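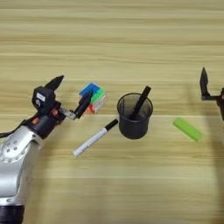
## 3.2 Equipment Selection and Budget

**Figure 4.** Two-arm tabletop cell with cube, marker, mesh pen cup and green block.

The planning exercise covered a replacement schedule for the tabletop cells at the Firdale site. Each cell consists of two arms with grippers and a fixed work surface (Figure 4). Costs were divided into arms, end effectors, sensing and consumables. Labor for installation was carried in a separate line and is not included in the totals below.

Arms were treated as long-lived assets and written down over 72 months. Grippers were budgeted on a shorter cycle of 9 months, following the wear records kept by Juhász and Pacheco during the pilot. Fingers and brackets were priced as spare parts. Mixing arm models within a cell was permitted, provided both could be driven by the same controller software.

Test objects were limited to items that can be bought again locally at low cost. Small desk items such as those in Figure 4 met this requirement and were charged to consumables. Custom fixtures were excluded.

Quotations were requested from two suppliers, Prurnum and Rulluvwood. Prurnum offered a lower unit price but a lead time of 56 days on wrist assemblies. Rulluvwood held these parts in stock and required a minimum order of four. The comparison was sensitive to downtime: when an idle cell was charged at the full operator rate, the difference in purchase price was recovered after a single wrist failure. Orders were therefore split, with arms assigned to Prurnum and all wrist and gripper spares to Rulluvwood.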